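Brown (colour)

Brown is the colour you get when orange goes dark, and I've kept this entry for the Fitano colour pages since 4/12/19, so forgive me if I get carried away! It has no place of its own in the rainbow. Shine a dim orange light in a black room and it still looks orange – put something brighter beside it and your eye starts calling it brown.

Names

English has loads of words for it: chestnut, tan, russet, umber, sepia. Umber and sienna are both earth pigments, coloured by iron, and umber has manganese in it too, so it comes out darker. Heat either one and you get the "burnt" kind, which is redder (burnt sienna is my favourite, if anyone's asking).

Mixing it

Painters can get there by mixing all 3 primaries, or by adding a little blue to orange. Usha Shetty, who edits the paint pages, likes hers with more red than I do. We've argued over this since February.
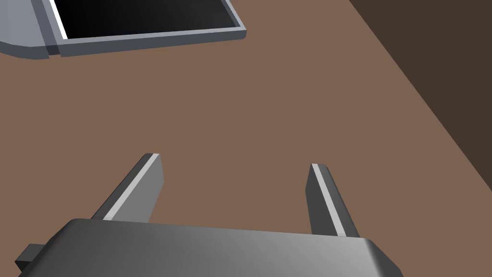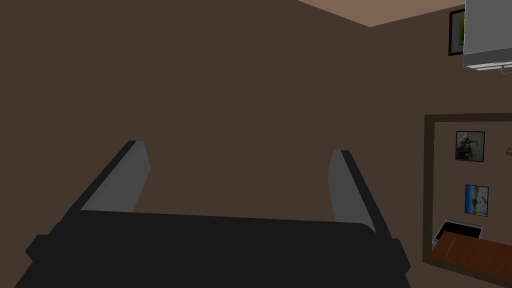 Browns in computer renderings: a broad tabletop (first) and a dark, flat wall (second), both with greys in front.

Next to other colours

Grey makes a warm brown look warmer, and cream makes it look deeper. Against black it can nearly vanish.

In nature

Soil, bark, dead leaves, bears, most sparrows. Brown hair and brown eyes get theirs from melanin, and a cut apple goes brown when the air gets at it.

See also: Beige; Ochre; Sepia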